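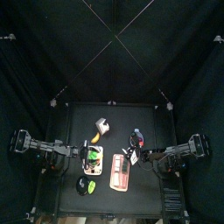

Progress report to the equipment fund: two-arm tabletop station
Period covered: March to July
Prepared by the automation group, Fandik

1. Summary

The first station is installed and in daily use. The order for the second station is not placed yet, and in this report we ask for your agreement to change what we buy with the remaining money. The total that we request does not change.

The delay against our plan is four weeks. Most of it comes from the delivery of the grippers, and a smaller part from our own mistake with the cable lengths, which we explain in section 3.

2. What is working now

The station has two arms, one on the left side and one on the right side of a matte black table, and each of them carries a black gripper. The table stands inside an enclosure with black fabric over the top and on the walls. In the proposal we had planned rigid panels from Wulto. We compared the prices again in April and decided for the fabric, because it can be taken down by one person when a technician must reach an arm from behind. The panels would also have needed a heavier frame. We are satisfied with this decision, but the fabric collects dust and we will need to clean it more often than we thought.

The work at present is sorting and placing of mixed household objects. We use shallow trays, bottles, a yellow banana and small items of different shapes, so that the grippers must deal with round things and flat things in the same session. The objects are cheap and we buy them from the consumables line. We have used 200 object placements as the acceptance test for the station, done over several days, and the station passed this test in June. The test report is stored with the purchase documents.

We had one stop during the period. A wrist cable on the left arm was pulled too tight after a change of program, and the arm went to its safe position as it should. There was no damage. The repair was made with a spare cable that we already had.

3. Spending

The arms and the base units were paid as planned. The supplier, Achari, kept the price of the quotation even though our order came later than agreed, and we thank them for this.

The grippers cost more than planned. The difference is $2,268 and it has two reasons. First, the model in our proposal was no longer sold, and the replacement needs its own mounting adapter. Second, we ordered express delivery for one pair, when it became clear that the normal delivery would stop the work for a full month. Looking back, we should have asked for the delivery time in writing before we signed.

The cables are our own error. We measured the distance from the base to the gripper with the arm at rest, and did not leave enough for the arm when it is fully extended. One set had to be ordered again. The short cables are not lost - they can be used for the cameras of the second station - but the money was spent earlier than planned.

The savings on the enclosure cover the cables completely and the larger part of the grippers. The rest was taken from the travel line, with the approval that you gave us in May.

4. What we want to change

The proposal included a second station identical to the first. After these months of use, we think that a full copy is not the best use of the money. We ask to buy the following in its place:

One station with two arms, but with the simpler table, without the ribbed black strip along the side.
One complete spare gripper with adapter, which will be shared by both stations.
A service contract with Achari for the first two years.

The spare gripper is the most important item for us. At the moment, if one gripper fails, the whole station must wait, and the delivery time is now given as 40 working days. The service contract was not in the proposal. We believed that we could do all maintenance ourselves, and for small repairs this is still correct, but calibration of the arm joints needs a tool that we do not own and would use maybe once in a year.

We also looked at an offer for used arms from the Wundurari workshop, which is closing one of its lines. The price was attractive. We did not continue, as the controllers are of an older type and our programs would need to be written again.

5. Plan for the next period

If you agree with the change, we will place the order within two weeks after your answer. The room is ready and the electrical connection was already made together with the first one. Installation should take about 4 days, if the table arrives at the same time as the arms. We will ask both suppliers to confirm their delivery times in writing.

Until then the first station continues with its normal work. We plan to add softer objects to the set, and to repeat the acceptance test with them, so that we can compare both stations under the same conditions later.

6. Decisions needed from you

Approval of the changed equipment list in section 4.
Confirmation that the service contract may be paid from the equipment line and not from running costs. Our finance office reads the rules in one way and the purchasing office in another, so a short written answer would help us.

The updated budget table and the three quotations are attached separately.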